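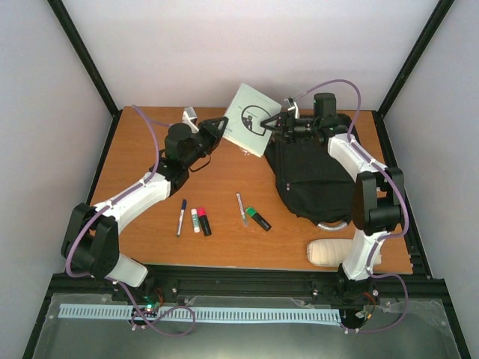

Booklets and Small Printed Matter
Handout 4: Folding, gathering and sewing a single-section booklet
Instructor: Ingeborg Lenz
Studio help: Kwan-ho Chu

Covered in this handout

Last time we looked at paper and how to find the grain. Today is the simplest book there is, a set of folded sheets held together through the fold. The trade calls it a single section. Most programs, manuals, exhibition guides and school exercise books are made this way, usually with wire staples. We will sew ours with thread and then staple a second one so you can compare how they open.

Terms

Sheet: one piece of paper before folding.
Leaf: half of a folded sheet. It has two sides.
Page: one side of a leaf. One sheet folded once gives four pages.
Section: folded sheets nested inside each other. Also called a signature, although printers use that word a little differently.
Spine: the folded edge.
Fore edge: the edge opposite the spine, where you open the booklet.
Head and tail: top and bottom.
Creep: the way inner sheets stick out past outer ones at the fore edge once the section is folded.
Self-cover: a booklet whose cover is the same paper as the inside.

Page counts

Because every sheet adds four pages, the total has to divide by four. If your text comes to 14 pages you have a 16-page booklet with two blanks, or you cut two pages of text. Plan this before you lay anything out. Rocío Cordero's recipe booklet from the last group ran to 18 pages and had to be reset from the beginning.

To find which pages share one side of a sheet, add the numbers. In a 16-page booklet each pair adds up to 17. So 16 and 1 print together, then 2 and 15, then 14 and 3, and so on to the middle, where 8 and 9 face each other. The even number is always on the left when the booklet is open.

Make a dummy first. Take scrap paper, fold it, number the pages in pencil, then take it apart and copy the order from the sheets.

Grain

The grain should run parallel to the spine. If it runs across, the fold cracks on heavier stock and the booklet springs open when you lay it on a table. Letter-size office paper is usually grain long, so folding it in half the short way puts the grain in the wrong direction. For practice that is fine. For the final piece, use the short-grain text paper in the cabinet.

Folding

1. Wipe the table and wash your hands.
2. Line up the corners on the side away from you and hold them there.
3. Press lightly in the middle of the fold with the bone folder, then work out to each end.
4. Fold each sheet by itself. Nest them after.
5. Tap the spine and the head on the table until the sheets are even.
6. Put the section under a weight while you prepare the thread.

On coated paper, lay a clean scrap between the folder and the sheet. The folder leaves a shiny mark otherwise.

Sewing with three holes

Cut a strip of paper to the height of the booklet and fold it in half to find the center. Mark the center and one point near each end. Lay the strip in the open fold and pierce with the awl at each mark, going straight into the fold. Holes that wander to one side will show on the spine.

Cut the thread to two and a half times the height of the spine. Start inside at the center hole and leave a tail. Go out, then in through the top hole, down the inside past the center, out through the bottom hole, and back in at the center. The two ends should sit on either side of the long stitch. Pull in the direction of the spine. Tie a square knot over the long stitch and trim the ends.

Trimming

Trim after sewing. Use a new blade and a steel ruler, and make several light passes. Cut the fore edge first, then head and tail. With three or four sheets of thin paper creep hardly shows and you can leave the booklet untrimmed. With ten it is plain, so keep page numbers and text well in from the fore edge.

Looking at a booklet

Choose one booklet from the tray and answer in your notebook:
What is the page count, and are there blanks?
Is the cover separate or a self-cover?
Which way does the grain run?
Where are the staples, and do they sit in the fold?
Does it stay flat when opened to the middle? What about near the front?

For next time

Bring one finished 16-page booklet, sewn, with page numbers, and the pencil dummy you worked from. Content is up to you. Kanyarat Chantharasri will show her accordion folds in the first half, so have two long strips of paper ready.

Bone folders go back in the drawer, awls in the cork block.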